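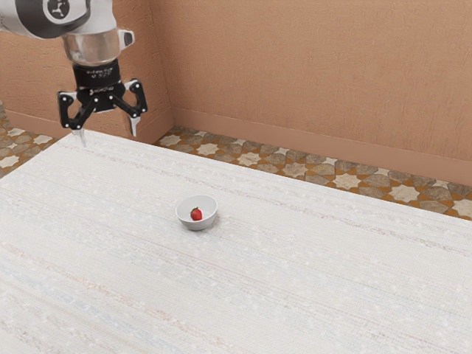

What does the Gusa method do?
Gusa trains a grasping policy entirely in simulation and then tests it in rooms it has not been trained on. The only things that change between training scenes are surface textures, lighting and object placement. The arm model and the controller stay fixed.

Which objects are covered?
Small food items and light tableware. Liquids and cloth handling are outside the current release.

How many scenes are in the test set?
There are 49 test scenes, built on 11 room layouts. None of the layouts is shared with the training set.

What counts as a success?
The object must be lifted clear of its support and held for two seconds. A drop during the hold is scored as a failure, and the policy may retry up to two times per episode.

Does texture variation help?
Yes, for patterned table covers and floors. On plain surfaces we found no clear difference from the baseline.

Can I use a different gripper?
Not without retraining. The action space includes finger width, and the limits are fixed in the Promon config file.

Who maintains the code?
Minttu Lahtinen (simulation) and Rommel Belmonte (training). Report bugs through the tracker and attach the scene seed.

Last updated August 11, 2024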